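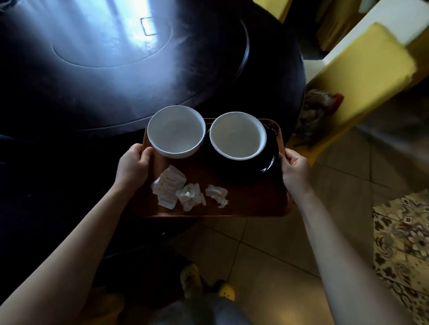 Tunar perception and planning: working meeting
12/20/24

Present: Leire Mateos (chair), Miklós Gál, Macarena Moya, Telmo Villalobos
Apologies: Vega Urquijo
Minutes: Telmo Villalobos

1. Minutes of the previous meeting
Agreed with one correction. Under item 4, "grasp planner" should read "grasp scorer". Telmo has amended the copy on the shared drive.

2. Table clearing: label set
Macarena reported that the first pass over the table clearing clips is finished. The set now holds 864 clips. Of these, 50 were sent back by the second annotator, nearly all over the same question: where "carry" begins when both hands are already on the tray but the body has not turned.

Miklós wanted the start tied to hand contact. Macarena said this gives a carry segment that includes the lift, and the planner treats the two differently. Agreed that "lift" runs from second hand contact until the tray is clear of the table surface, and "carry" from that point until first contact with the next surface. The returned clips will be relabelled to this rule. The others will be checked only if the segment check flags them.

Stacked crockery was raised again. The current schema has one box per object and no relation between boxes. A white bowl sitting in or on a darker dish is at present labelled either as two objects or as one, depending on the annotator. Leire asked for a single relation field, "supported by", with the tray as the default parent. "Inside" and "on top of" will not be separated for now, as annotators cannot tell them apart from a head-height view. Macarena to update the guide.

Crumpled tissue and wrappers stay in one class, "paper waste". Telmo had proposed splitting off wrappers with printing on them. Not adopted.

3. Segmentation on glossy surfaces
Miklós showed results from the Plurkow branch. Window glare on dark polished table tops still produces false object masks, and the depth map has holes in the same regions. A turntable on the table makes it worse: its raised rim is taken as the table edge, and the free space estimate stops there.

Masking saturated pixels before the plane fit removes most of the false objects. It also removes real ones lying inside the glare. Leire did not want the mask merged in this form. Miklós will try it on the plane fit only and leave the object head untouched.

White crockery against a mid-brown tray is segmenting well and needs no further work this quarter.

4. Tray pose and tilt limit
Telmo has moved the tray constraint out of the trajectory optimiser and into the controller, where it runs at 50 Hz. The limit is 8 degrees from level in either axis. On a breach the controller slows the base first and corrects the wrists second. In simulation the old order, wrists first, led to oscillation on turns.

Miklós asked what happens when one hand loses the tray edge from view, as the bowls or the operator's own fingers can hide it. At present the last good estimate is held for 20 frames and the arm then stops. Macarena thought this too long on a moving base. No figure was agreed. Telmo will log how often the hold is used and for how long.

Foot placement near rug edges was discussed briefly. The floor classifier separates patterned rug from tile but gives no height, so the planner treats the boundary as flat. Carried over until Vega is present.

5. Tooling
The Lu viewer now loads segment labels and tray pose on the same timeline. Scrubbing backwards still drops the pose track. Macarena has a workaround (reload the clip) and has filed the fault.

Exports to Rollport fail when a clip has no paper waste labels, as the exporter expects every class to be present. Miklós to fix in the exporter, not by adding empty labels.

Leire reminded everyone that schema changes need a version bump before relabelling starts. The September change went out without one and the older clips had to be migrated by hand.

6. Actions
Macarena: relabel the returned clips; add "supported by" to the guide; bump the schema version first.
Miklós: glare mask on plane fit only; exporter fix.
Telmo: logging on the tray pose hold; circulate turn plots from simulation.
Leire: speak to Vega about rug height before the next meeting.

7. Any other business
None.

Next meeting to be set by Leire once the relabelling is done.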